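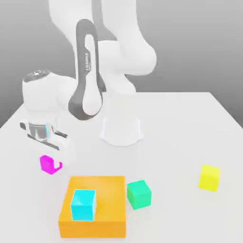 4. Installing the Pruvcombe 304 water softener

4.1 Before you start

Read sections 2 and 3 first. The softener must be installed on the cold water main, after the meter and the pressure regulator, and before the branch to the water heater. Outdoor faucets should be supplied from a branch upstream of the softener.

Minimum clearance above the brine tank lid is 32 inches. Do not install the unit where the temperature can fall below freezing.

Caution: If the house wiring is grounded through the metal water pipe, fit a ground clamp and jumper across the cut section before the pipe is opened.

4.2 Connecting the bypass valve

1. Close the main shutoff valve and open the lowest faucet in the house. Leave it open until the flow stops.
2. Turn off the power or gas supply to the water heater.
3. Cut the main and deburr both ends.
4. Lubricate the two O-rings on the bypass valve with silicone grease. Petroleum jelly will damage them.
5. Push the bypass valve into the control head until it seats, then insert both retaining clips.
6. Connect the supply to the port marked IN and the house line to the port marked OUT.

Note: Finish all soldering before the bypass valve is attached. Heat carried along the pipe will deform the ports.

4.3 Drain line

1. Attach the drain hose to the elbow on the control head and tighten the clamp.
2. Run the hose to a floor drain or standpipe. Avoid kinks and keep the run as short as the room allows.
3. Secure the free end with an air gap of at least 2 inches above the drain.

The brine tank overflow has a separate hose. It drains by gravity and must slope downward along its full length. Do not join it to the control head drain line.

4.4 First fill and start-up

1. Set the bypass valve to BYPASS and open the main shutoff slowly.
2. Run a cold faucet until the water is clear, then close it.
3. Move the bypass valve one quarter of the way toward SERVICE. Wait until the sound of air in the tank stops, then open it fully.
4. Pour 6 gallons of water into the brine tank and add salt pellets to the fill line.
5. Plug in the transformer. Set the clock and enter the hardness value from your water test.
6. Hold REGEN for five seconds to start a manual cycle. Check every joint for leaks while it runs.
7. Restore the supply to the water heater.

If the display shows E-852, the valve motor has not reached its home position. Unplug the transformer, wait one minute and plug it in again. If the code returns, see section 7.2.

Revised Feb 10, 2021. Technical editor: Jolán Rácz.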